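Breakfast Table Group — Minutes, June meeting

Last updated: June
Print this page | E-mail this page

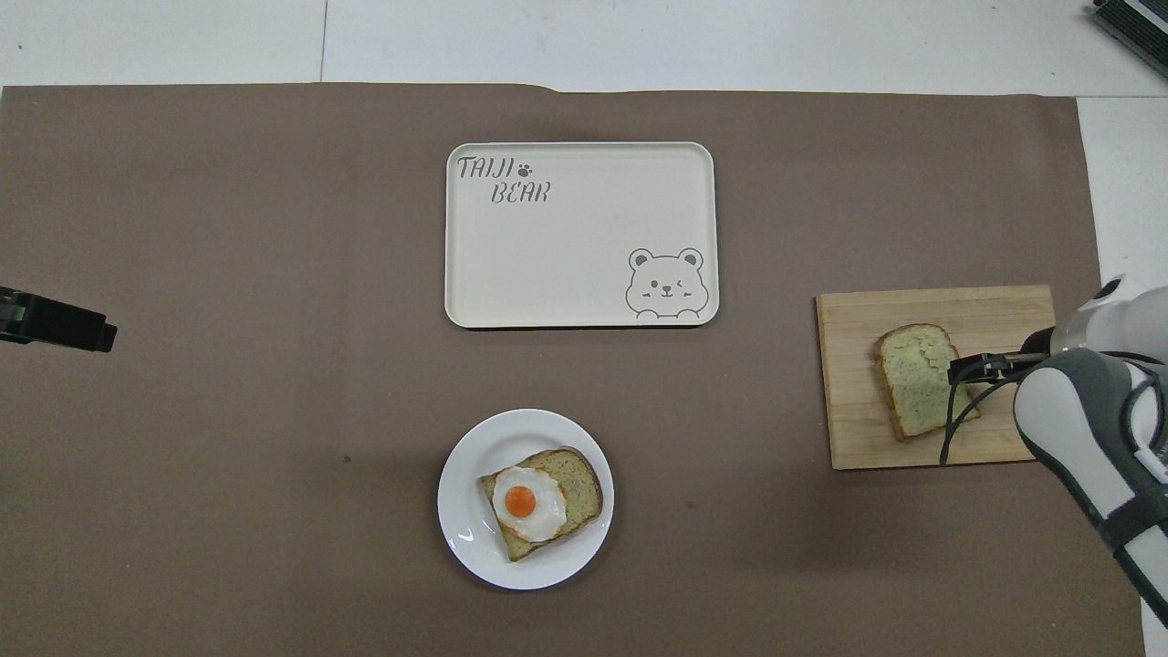
1. Who came and how we started

I'm writing these up again because I was the one with a pen. Shahzad Mirani chaired, Kayode Dauda looked after the toast, and there were 13 of us once the Carrillo table had found enough chairs. We got going at 8:15, a bit late, and the May minutes went through with one fix (it was rye we ran out of, not butter — sorry, Kayode!).

2. The egg on toast plate

This took up most of the morning and I enjoyed every minute of it. Shahzad wants the June plate to stay simple: one slice of toast, one fried egg, a round white plate with a wide rim. I'm all for it. I love that bright orange yolk against the white plate, and I like the egg sitting over to the left with a bit of the white hanging past the crust. Kayode would prefer it in the middle so every bite gets some egg. We went back and forth on this for far too long and then voted, and left of center won by 4 votes. Kayode asked me to write down that he still disagrees, so there it is.

We also talked about whether the edges of the egg should be browned. Lightly, yes. Anything crunchy, no.

3. Bread

The speckled loaf from Holetti stays on the menu. Everybody likes the greenish flecks, and I think it looks pretty even before it's toasted, just a plain slice on the wooden board. Kayode will ask Holetti if we can have it sliced a little thicker. The order for the month is 200 slices, same as last time.

4. The bear tray

Do we put the plate on the cream tray with the winking bear, or next to it? I said on it, obviously, I adore that bear (the one that says TAIJI BEAR with the little paw print). Shahzad thinks the plate would cover up the drawing and he'd rather keep the tray for napkins and cutlery. We'll try it his way in June and see what people say. Please don't stack anything heavy on the trays in the cupboard.

5. Table covering

Brown paper again! It's easy to roll up with all the crumbs inside, and I think the pale tray and the white plate look lovely on it. Grekden has quoted us for a long roll, and Zellness has one too, almost the same price but narrower. We're going with Grekden. If your end comes off the roll a bit wavy, leave it, there's no need to trim.

6. To do

Kayode — call Holetti about thicker slices
Shahzad — order the paper, and napkins (a box of 800 should see us through)
Me — type this up, find the second cutting board

7. Anything else

Someone asked about marmalade. We ran out of time, so it goes first on the list for next month. Finished at 9:40, and Carrillo's table did the dishes.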